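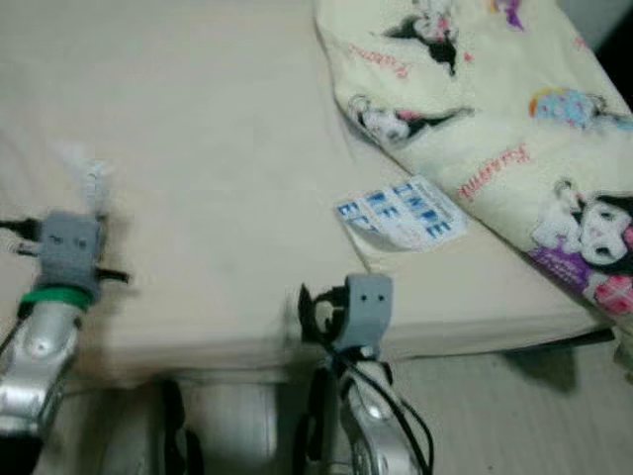 Ruggiero needed 300 good examples of the bed task by the end of May, and Sandro Colombo had 135.

He worked the afternoon shift at Hisalus, on the second floor, in the room they called Prustach after the street it faced. The job was simple to explain. He moved his own arms, the robot's arms moved the same way, and the computer kept everything. Later the model would learn from what he had done. He was paid by the hour, plus a little for each example that passed review.

The blanket was the hard part. If he took it too near the corner it slid to the floor. If he took it too far in, it bunched up. He had learned to go slowly with the left arm and let the right one wait.

At four o'clock Ruggiero came in with her tablet.

"You pause," she said. "Before every grasp. Two seconds, sometimes more."

"I'm looking."

"The model doesn't know that. It only learns to stop."

He thought about this through the next run. He reached for the edge of the Kuromi blanket without stopping and missed. He tried again, missed again, and the third time got it and pulled it straight.

"Should I throw that one out?" he asked.

"No, keep it. We need some where you miss and go back."

He marked it as kept. That made 136.

That night, at home on Clullwood Avenue, he changed the sheets. His daughter stood in the doorway with her toothbrush and watched him hold his hands over the mattress, fingers together, not moving.

"What are you doing?" she said.

"Looking," he said. Then he took the corner and pulled, and it came off the other side, and he walked around the bed to get it.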